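What Happens to Paper Cups After the Party?

My project started with a trash bag. My cousins had a big cookout in August, and by 9 p.m. the bag by the door was almost all paper cups, and I got kind of stuck on it. They're paper, so they go in with the paper, right? I really wanted to know!

First I read up on how they're made. Most paper cups have a thin plastic lining so your drink doesn't soak through, and that lining is a pain to get off at a regular paper mill. Our town's hauler, Testereck, says on its flyer to keep them out of the paper bin. The next town over uses Vidal, and they take them (rinsed, no lids). So two towns, two rules, and a lot of confused people.

Then I did a survey at school. I handed out 690 slips and got 500 back, which made me so happy I told my whole lunch table. Most people said they put cups in the paper bin, same as I always did.

I also soaked torn-up cups in a bucket in our garage. The paper part went mushy pretty fast, but the lining peeled away in floppy sheets and just sat there. Gross, but kind of cool too.
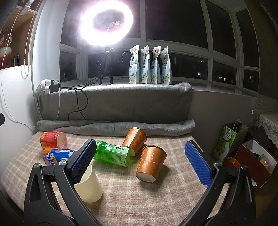 Fig. 1. Two paper cups with a floral pattern, tipped over on a plaid cloth.

If I did this again I'd start the bucket test earlier and try cups with other linings. I'd also like to ask Vidal where their cups end up, but I ran out of time before the due date.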